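The case against the heaped tray

Darius Ghiță
3/23/23

Anyone who has worked in a greengrocer's will have been told to pile it high. I was told it in my first week, by a man with a cigarette behind his ear, and I have been told it since by people with laminated slides. A full tray sells. A half-full tray looks like leftovers. Customers buy with their eyes. I have heard these sentences so often that I stopped asking where they came from, and when I did start asking I couldn't find anyone who knew.

I should say what I do, so that you can discount it. I kept a small shop for seven years, fruit and veg with a bit of dry goods at the back, and I now write a column that is mostly about shops of that size. I have no figures from a laboratory. I have the till rolls from my own place, and a long memory for what went in the bin.

What went in the bin was the bottom layer. Peaches are the worst for it. You tip a case into a deep tray, it looks marvellous for the morning, and by the next day the ones underneath are carrying the weight of everything above them and have a soft patch the size of a thumb. You don't see it, the customer doesn't see it, and then someone digs down for a firmer one and finds three that are finished. Now she doesn't want any of them. I'd like to know how that fits with the idea that a heap sells.

The usual answer is the false bottom. You put a riser or a bit of foam in the tray, lay one layer over it, and the tray looks heaped while holding very little. I used them for two years. They work, in the sense that the fruit bruises less. They also get filthy, they slip, and the moment a few pieces are sold the foam shows, so you are topping up all day to hide it. It is a good deal of labour spent on looking as if you have more than you have.

Then there is the artificial fruit. The fittings trade loves it, for good reason: a showroom can't be throwing away real peaches every few days. I have no quarrel with that. My complaint is with what is usually done with it. Every stand in every brochure is filled to the lip with plastic, glossy and all one size, and a shopkeeper with a narrow shop and a thin wallet looks at the brochure and concludes that this is what the stand is for. Real stock never sits like that. It rolls, it runs out, it goes dull on one side.

So I was pleased, more than I expected to be, by a black metal stand dressed with artificial fruit that had been left mostly bare.

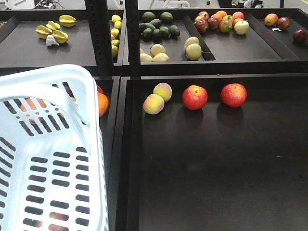 Peaches and apples along the back of the big tray, star fruit and garlic on the upper tier.

Look at how little is in that deep tray and ask yourself if you'd walk past it. I wouldn't. The colours do the work. Red apples with a bit of yellow speckle against matte black are easy to see, and so is a peach with a blush on it. Put forty of each in and you would see a mass of red beside a mass of pink. With a short row I can see each fruit, and if it were real I'd know from a yard off which one I wanted.

There's a catch, and I'd be cheating to leave it out. The same tray with the same few apples in a cold shop in the late afternoon, under a failing tube light, would look like closing time. Black is harsh on a tired apple. It hides the dirt and shows up every wrinkle. I would only go sparse if the fruit was good, which means picking it over properly, which takes time at the start of the day that a lot of people haven't got. A heap forgives you. You can bury a poor delivery in a heap, and I suspect this is the true reason the rule has lasted so long.

I'm less convinced by the depth of the thing. A tray that deep is asking to be filled. Give a Saturday lad a deep tray and a case of oranges and he will tip in the lot, whatever you have told him. The shallow trays on the tier above are better behaved. A cluster of star fruit sits nicely in one and could hardly be stacked if you tried, what with the ridges. If I were fitting out a shop again I'd have shallow trays throughout and keep the rest of the stock in the cold, where it ought to be anyway.

Makers don't agree, of course. The two lines I get asked about most are Arkon, who do a deep bin as standard, and Husar, who will sell you a shallow one if you are patient. Astis have something in between, with a front lip I find too high for anyone shopping from a wheelchair, or for a child, or for my mother. I'd buy none of them before taking a tape measure and a bag of oranges to the stand and seeing how I got on.

Mixing is the next thing they tell you never to do. Apples with apples, peppers with peppers, a label on each. I kept to that for the whole seven years and I now think I was half wrong. Separate trays make sense for pricing, and they make sense for anything that upsets its neighbour: I would keep onions away from nearly everything, and ripe apples away from greens I wanted to last. For an hour or two on a front tray, though, I can't see the harm in putting together things a person might carry home together. Garlic next to star fruit baffles me as cookery, I admit. A red pepper and a long chilli beside each other are halfway to supper.

The objection is that customers get muddled and the till gets muddled after them. In a big supermarket, yes, I dare say. In a shop with one till and one person on it who knows what a chilli costs, I don't believe it. We ran a mixed tray by the door one August when we were short of bins, with a single handwritten card listing five prices, and I remember more grumbling about the handwriting than about the sums.

Baskets, then, which hardly anyone writes about. The rule here is that a bigger basket means a bigger shop, and it is repeated with the same confidence as the one about heaps. It may even be true for tins. For fruit, I think a big basket does damage. People drop things in from a height. The peaches go in first because they're by the door, and then a bag of potatoes goes on top, and the peaches that were fine in my tray are spoiled before they reach my counter. Who pays for that? I did, mostly, by swapping them without a word.

What I like is a small, light basket with slots in the sides and floor. Grit falls through, onion skin falls through, a damp lettuce can drain, and you can see from the side what's in it. A raised handle is easier on cold hands than thin wire. I'm suspicious of white and the very pale blues, as they show scuffs within a month, but I'd still have them over dark green, in which a single chilli can go missing and be handed to the next customer as a gift.
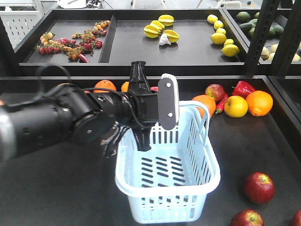

How often should a small shop top up its loose fruit?
Twice a day suits most small shops, once before opening and once after the lunchtime trade, with a quick look in between for anything split or soft.

I give that answer knowing that plenty of people do it hourly and swear by it. My doubt is about what the hourly visit is for. If it's to take out the bad ones, good. If it is to make the tray look as it did at opening, then we are back with the foam and the risers, and someone is being paid to handle fruit that would have been better left alone. Every time you pick up a peach you shorten its life a little. Customers will do enough of that for you.

There is an argument on the other side that I take seriously. A reader who ran a shop called Rirnura wrote to me after my last piece on this and said that a sparse tray is a luxury look, that it belongs to places where one pear costs what a bag ought to, and that in her street a heap told people they were welcome and could afford to come in. I've thought about it a good deal. I know the kind of shop she dislikes, with a single fig on a slate, and I dislike it too. Nothing I have said here should be taken as support for the fig.

But cheap and heaped aren't the same thing, and I'd ask her what the heap cost. In my own place the waste on soft fruit went into the price of the soft fruit, as it must. When I started putting out less at a time I could knock a bit off the peaches and still come out level. I wrote the price large and put it where you could read it from the pavement. That seemed to me as good a welcome as a mountain, though I grant you it's less to look at.

She also said that people won't take the last few of anything. I have seen this happen, two apples left alone all afternoon as if they'd been rude to someone. I've also seen the last few go in a minute when they were moved forward and the row was straightened. Try it before you open another case. Leave the three best at the front, stems up, turn the marked side to the back if you must, and see what is left by five. If I'm wrong you have lost a few apples, and you were going to lose those from the bottom of the pile.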